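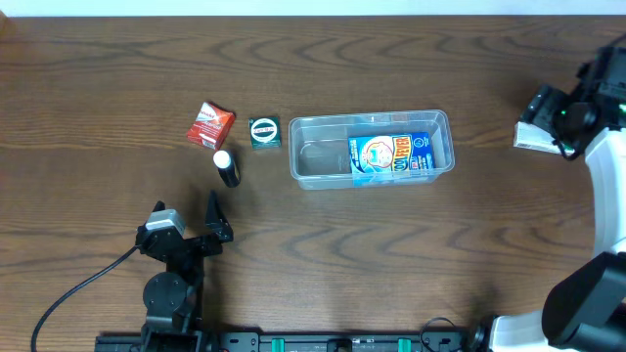
Why start with the box that fits and not with the thing you use most, a reader of the first edition wanted to know, when surely the black bottle would be the one she'd be reaching for at two in the morning?

It's a great question, and it has changed the order of this section. The short reply is that a flat box with straight sides tells you straight away how much tub you have left. The Cool Fever box lies along the long side of its tub and takes up one half, so the other half is yours to plan. Start with a bottle and you're guessing, because a bottle rolls, and whatever you put in next has to go round it. But she's right about two in the morning! The thing you reach for most should end up nearest your hand, and step 9 now deals with that.

## Section 4: Setting up the small-things tub

*The Gadow Home Handbook, second edition. Revised 22/03/2019.*

This section covers small cartons, little square boxes and slim bottles: the sort of odds and ends that slide to the back of a bathroom cabinet or gather beside the kettle. By the end you'll have them in one see-through tub that lifts off the shelf in one go. It's one of our favourite jobs in the whole handbook, and you can do it in 20 minutes with the radio on.

If you've already done Section 3 (the Cabral shelf), your shelf is ready and you can go straight to 4.2.

### 4.1 What you need

- A clear, shallow tub with a rim you can get your fingers under. Rounded corners are easier to wipe out than square ones.
- A table with plenty of bare surface around the things you're sorting.
- A dry cloth and a slightly damp one.
- A soft pencil.
- The label sheet from the back of this handbook, or plain paper and tape.
- A bag for things that are going back to the pharmacy.

**Note:** The Cabral shelf is 395 mm deep. Measure your tub from front to back, rim included, before you fall in love with it. If you have a different shelf, measure that too, and remember that the cupboard door needs to close.

**Note:** Lids are optional. We leave ours off indoors. A tub with a lid on always seems to end up with something balanced on top of the lid, and then you're back where you began.

### 4.2 Laying things out

1. Clear the table and wipe it down. Let it dry completely -- cardboard soaks up any damp patch and the corners go soft.

2. Bring everything to the table from wherever it lives. Check coat pockets, the glovebox, the drawer with the batteries in it and the bag you took on your last holiday.

3. Set things down in one loose group, near the tub but outside it. Don't worry about straight lines. A carton can sit at an angle and a bottle can lie over while you work; all that matters is being able to see each thing without lifting another.

4. Turn every carton so that its largest printed side faces up. You'll be amazed how much quicker this makes the rest. Strong colours do half the work for you: a red carton and a dark green box with a white label can be told apart from across the room, long before you can read a word on either.

5. Stand bottles up if they will stand. If a slim one keeps toppling, lay it down with the cap pointing towards you, and check the cap is fully closed first.

> **CAUTION:** Do the whole job out of the reach of children and pets, and don't leave the table halfway through. If the doorbell goes, everything goes up high before you answer it.

> **CAUTION:** Never tip tablets or liquids out of their own packets to save space. The carton, the strip and the leaflet stay together, always. If a carton has lost its leaflet or its label can't be read, put it in the pharmacy bag.

### 4.3 Checking

6. Pick up one thing at a time and find the expiry date. It may be printed on an end flap, stamped into the card without ink, or hidden along the crimp of a tube. Tilting it under a lamp helps with the stamped ones.

7. Sort as you go:
 - in date and wanted: back on the table, printed side up
 - out of date, or you can't find a date: pharmacy bag
 - belongs in another room altogether: by the door

 With the tin of lip balm, the sewing kit and the spare fuse, go by the third line. They're small, and we know how tempting it is, but this tub works because you know what sort of thing is in it.

8. Open any carton that feels light. An empty box takes up precisely as much room as a full one, and finding an empty one when you need it is no fun at all. Flatten it for the recycling and write the name on your shopping list while you still have it in your hand.

**Note:** If two cartons of the same thing are both part used, keep them side by side and use up the one with the earlier date. Don't combine them in one box. The batch and date on the outside would then be wrong for half of what's inside.

### 4.4 Filling the tub

Now for the good part!

9. Decide which end of the tub will face you on the shelf. Mark that end lightly in pencil on a scrap of tape. Things you reach for in a hurry will go at this end.

10. Lay your longest flat box in first, its long side running parallel to the long side of the tub. Push it gently to one end. If it's something you need often, make it the marked end; if not, the other.

11. Look at the space left over. Try the square boxes in it next, flat on the base, printed side up. Turn them round a few ways before you decide. A box that won't go one way will often drop in beautifully when you give it a quarter turn.

12. Add cartons that are deeper than they are wide by standing them on edge against the wall of the tub, with the name facing up or out through the side. A clear wall is a gift here, so use it.

13. Bottles go in last, upright if the tub's sides give them enough support. If yours must lie down, wedge it between two boxes so that it can't roll, and keep it to things with a tight screw cap. Syrups and anything sticky should stand upright, even if that means a separate cup or jar inside the tub.

14. Lift the tub by its rim and tilt it a little each way. If things slide, you have too much room, and a folded piece of clean card makes a fine divider. If things spring up or the sides bulge, take one out. There's no prize for getting everything in.

> **CAUTION:** Check the storage instructions on each packet before it goes on the shelf. Some things need the fridge, and some need to be kept out of the light. A clear tub gives no shade, so those should stay in their own closed cartons inside a cupboard with a door.

**Note:** One layer only. We tried two layers in the test kitchen at Nundmont, and within a fortnight the bottom layer had turned back into the thing we were trying to get rid of.

### 4.5 Labels

15. Write one label for the tub, in pencil first. Keep it plain: "Colds and fevers" is better than "Medical", and "Plasters and creams" is better than "Misc". If you can't find a label that suits everything inside, you probably want 2 tubs.

16. Stick the label on the end that faces out, low down, where your thumb won't rub it each time you lift the tub.

17. Don't put labels over the printed names or dates on the cartons. If you'd like a reminder of when you opened something, write it on a blank flap.

The Asach label sheet at the back peels off cleanly from hard plastic. On card it takes the top layer with it, so keep it for the tub.

### 4.6 On the shelf

18. Slide the tub in with the marked end towards you. Leave a finger's width on either side.

19. Keep the shelf above the tub clear enough for you to look down into it. Being able to see in from above is lovely, and it's the first thing to go when somebody parks a cereal box there.

20. Show everyone in the house. Take the tub down, let them find something in it, and let them put it back. A household that has done this once tends to keep it up.

**Which cupboard?** Cool, dry, high and closed. Bathrooms get steamy, and the cupboard over the cooker gets warm every evening. A high bedroom or hallway cupboard suits most homes well.

### 4.7 Keeping it going

Go through the tub every May, when the cold season is behind you and there's daylight on the table. Repeat steps 6 to 8 and wipe out the tub while it's empty. Add anything you've run short of to the list so that it's there by autumn.

After each use, put the thing back in the same place, printed side up. That's truly all the upkeep there is.

### 4.8 If something isn't working

**The long box is too long for the tub.** Try it corner to corner. If it still rides up on the rim, give it its own place beside the tub and start again at step 11. Don't cut the box down; you'll lose the part with the date on it.

**Everything slides to one end when I carry it.** Add the card divider from step 14, or move the heaviest thing to the middle.

**Half the tub is empty.** Wonderful! Leave it. You'll be glad of that half in winter, and a part-filled tub is far easier to look through than a crammed one.

**The cartons keep coming open.** Tuck the flap and lay the carton flap side towards the wall of the tub. A small elastic band is fine on a sturdy box, but it will crumple a thin one.

**I can't read the small print any more.** Ask your pharmacist for a large-print leaflet, and keep it folded under the tub.

The first edition went out to 3,898 homes and the margin notes we had back have been a joy to read. If yours has a better way with slim bottles, please send it in on the card inside the back cover. Section 5 carries on with the plasters-and-creams tub, and you'll need the same cloth and pencil.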